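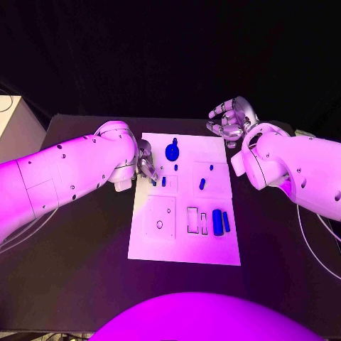 Pegs, gears and outline boards

An outline board is a flat sheet with shapes marked on it. Each shape shows where a part belongs. The parts on this one are blue. They include a gear, some small pegs and cylinders that are thick or thin.

What is a gear?

A gear is a wheel with teeth around its edge. When the teeth of one gear fit between the teeth of another, turning the first gear makes the second one turn too. The two gears turn in opposite directions. If the first gear has 40 teeth and the second has 20, the second goes round twice for each turn of the first.

What is a peg?

A peg is a short rod that fits into a hole. Some pegs hold two things together. Others act as an axle, the rod that a wheel turns on. A peg that is too fat will not go in, and a peg that is too thin will wobble.

What is a cylinder?

A cylinder has two flat round ends and one curved side. Tins of beans are cylinders. A cylinder can stand on its end, but on its side it may roll away.

Make your own

You will need a sheet of white card, a pencil and a few small things from around the house. Draw round each one, then take them all off and mix them up. Ask a friend to put them back. Can they do it in 30 seconds? Turn the card round and try again.

Next in Zorora Young Makers: why do screws have a spiral?

We use cookies to remember your reading settings. Accept all | Manage cookies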